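Getting scuffs off a painted wall behind a workbench

Bench shoved up against a painted wall = marks. Everything you slide back rubs. Box corners, chair backs, the bench itself. Did ours at the Wekcombe workshop in February, took most of an evening, would have been half that if I'd read my own notes first. So these are the notes.

What you need

Two buckets
Soft sponge, white or yellow, no green scratchy side
Dish soap
Baking soda
Melamine sponge (the "eraser" kind)
Old towel, painters tape

Skip the spray degreaser. It took the sheen off a patch by the door and now that patch shows more than the scuffs did.

Before you start

Clear the back of the bench, or at least push everything forward a foot. Small hardware goes in a tray so it doesnt end up on the floor. Power off at the breaker if there are outlets near where you're wiping, then tape over them. Yes even if you're careful. Water runs down your arm and drips where it wants.

Dust first, dry cloth, top to bottom. Wet dust turns to gray paste and you'll be chasing it all night.

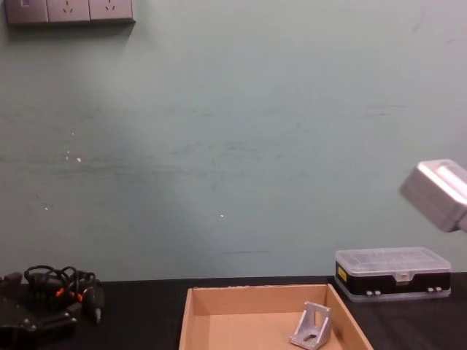
Work out which marks are dirt and which are damage. Run a fingernail across. If it catches, the paint is cut and washing won't help – leave it for touch up. If it slides, it's probably rub-off from whatever was leaning there, and that comes away. The wide gray-green band of streaks across the middle of our mint wall is the second kind, so wash that first. The short dark line low down near the bench top, leave till last and go at it on its own with the eraser.

Washing

1. Warm water, a squirt of soap. Other bucket plain water.
2. Test somewhere hidden. Wait 3 minutes. Color on the sponge? Stop, your paint isn't washable.
3. Start low and work up. Drips on a dry dirty wall leave tracks.
4. Wring the sponge hard. Damp, not dripping.
5. Straight strokes, overlap them. No scrubbing in circles, you get shiny rings.
6. Rinse with plain water, pat with towel.

Stubborn bits: baking soda and water paste, fingertip, light. Then the melamine sponge, barely any pressure. It's basically very fine sandpaper so on flat paint go easy.

Touch up

Only after the wall has dried overnight. Small artist brush, thin coat, feather the edges out. Stir the can properly, old paint seperates. Tape off the outlets, power back on when all dry.

Keeping it clean

Leave a gap behind the bench, or screw a strip of scrap wood to the back edge as a bumper. Wipe it down every month or so.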